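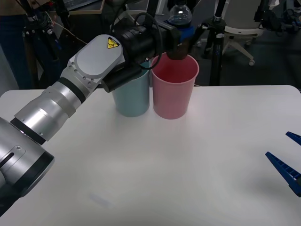 Parents in Truscombe have asked for years why a child must carry a bottle from home to have a drink of water at school, and from this September they will not need to ask it again, the Truscombe parents' association wrote in its letter to Herrera.

Herrera, the school meals company from Ernport, announces the start of its program Water at the Table in 62 schools of the Ernport and Truscombe districts. In every dining room the pupils will find drinking water and reusable plastic cups, free of charge, during the whole lunch break.

Ernport, Sep 12, 2024

Until now, most of these schools offered water only from a fountain in the hallway. In a survey which Herrera made last spring, 1012 families gave their answers, and 70 percent of them said that their child drinks too little during the school day. The company decided to change the lunch service as a result of these answers.

The cups are collected after each meal and washed in the school kitchen together with the plates. Schools which do not have a dishwasher – there are 2 of them, both in Truscombe – will receive clean cups every morning with the food delivery from the central kitchen in Trurnmont. The used cups go back with the same truck.

The program does not change the price of the lunch. Juice and milk stay on the menu as before. Children who prefer their own bottle can continue to bring it and fill it in the dining room.

Schools outside of the two districts can apply to join from the next school year. The application form is available at the Herrera office in Ernport and at the Trurnmont kitchen, and it must be signed by the school principal.

About Herrera
Herrera prepares and delivers lunches for public and private schools. The company has its main office in Ernport and its central kitchen in Trurnmont.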